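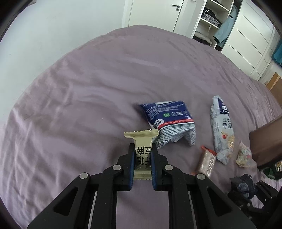
Small wrapped snack, pale film, zigzag end. Navy and white bag and the long white packet behind it.

December 10, 2023

Okay, snack wrappers today! I've been putting this off since July, when we cleared the shelf and I swore I'd get to the food films before the end of the year (well, here we are). I spread things out on the pink sheet again, and yes, I know it wrinkles, but I like how pale film shows up against it and I'm not ironing a bedsheet for work.

The little beige one is my favorite so far. The top end flares out into that zigzag cut, with the seal ridged straight across, and the bottom is crimped too. It's the sort of thing you tear open a hundred times without looking at it, and then you look at it and somebody clearly thought about those ridges. The film catches the light up near the corner, so if you're sketching the seal, move the lamp first. The printing across the middle is in Chinese and I can't read it, so it goes in the log by color and shape until I get a translation.

The bag behind it is a whole other story, so much tiny print! Navy on top, white below, a red curved band between them, and KONTI in bolder letters down near the lower edge. I want to copy out all the small text at some point, but the bag is so creased that I'd need to flatten it, and I want the fold drawn before I do that. Long white packet still needs an entry of its own.

Numbering: I'm starting this batch at 361 so it doesn't run into the Grunex samples. Please don't reuse those labels, we had that mess once already and I spent a whole afternoon peeling stickers.

The Plirkareo sleeves came, pack of 24, and they're a bit narrow for anything with a flared end. Fine for flat strips. I've put 9 aside for the Zodthorpe box and the rest are in the left drawer.

Still to do: seal sketches, the fold, and find the good ruler.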